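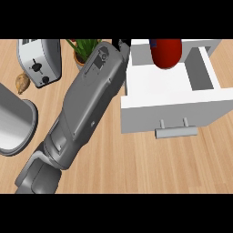
Wer in Besinano ankommt, hat noch kein Ziel. Das Boot legt an, die Glocke im Hafen läutet zweimal, dann gehört die Steuerung dem Spieler. Es gibt keine Karte und keinen Pfeil am Bildrand. Auf dem Steg steht eine Frau mit einem Korb, und wenn man sie anspricht, fragt sie nach dem Wetter auf der Überfahrt.

So beginnt »Mellelden«, das erste Spiel des Zwei-Personen-Studios Andeo. Waltraud Kaufmann schreibt die Texte und zeichnet die Figuren, Phúc Kiều programmiert. Im Oktober soll es erscheinen, zunächst nur für den PC. Angefangen haben die beiden vor sechs Jahren, neben ihren Berufen, sie als Grafikerin in einem Schulbuchverlag, er in der Lagerlogistik.

Die Handlung ist schnell erzählt. Der Landvermesser Pfister soll die Insel neu kartieren, weil die alten Pläne bei einem Brand verloren gingen. Er läuft die Wege ab, setzt Messpunkte und redet mit den Bewohnern über Grundstücksgrenzen, die sich offenbar jeder anders gemerkt hat. 34 Figuren leben in Besinano und den Höfen darüber. Was Pfister in seine Karte einträgt, gilt danach. Zieht er einen Zaun zu weit westlich, verliert eine Familie ihren Brunnen und spricht bis zum Ende des Spiels kein Wort mehr mit ihm.

»Am Anfang gab es Kämpfe«, sagt Kaufmann. »Wölfe, Schmuggler, das Übliche. Die haben wir nach zwei Jahren gestrichen.« Kiều hatte da schon ein komplettes Kampfsystem gebaut. Ein Rest davon steckt noch im Spiel: Die Ziegen oberhalb des Dorfes benutzen die Wegfindung der Wölfe, und wer ihnen zu nahe kommt, wird gelegentlich eingekreist.

Die Textmenge ist für ein so kleines Team beachtlich. 268 Gespräche sind fertig, dazu kommen Briefe, Grundbucheinträge und die Randnotizen, die Pfister selbst anlegt. Kaufmann schreibt alles zuerst auf Papier. Vertont wird nichts, dafür reicht das Geld nicht.

Die Engine stammt von Kiều. Fertige Lösungen hat er ausprobiert und verworfen, vor allem wegen der Karte, die sich während des Spiels ständig verändert und auf die Welt zurückwirkt. Das hat Zeit gekostet. Im letzten Winter stürzte das Programm immer dann ab, wenn zwei Grenzen exakt aufeinanderlagen, und die Suche nach dem Fehler dauerte bis in den März.

Seit Mai läuft ein Test mit über 2000 Spielern. Die häufigste Beschwerde betrifft das Tempo — Pfister geht langsam, und rennen kann er nicht. Daran wollen die beiden festhalten. Nachgegeben haben sie beim Speichern, das nun überall möglich ist und vorher nur im Gasthaus ging.

Ein Durchgang dauert etwa so lange wie ein dicker Roman. Kiều kam beim letzten Mal auf 40 Stunden, allerdings mit allen Höfen und dem Leuchtturm, den man auch auslassen kann. Über einen Nachfolger reden sie noch nicht. Im Juli steht erst einmal die Übersetzung ins Englische an, und für den Dialekt der Fischer fehlt bislang eine brauchbare Idee.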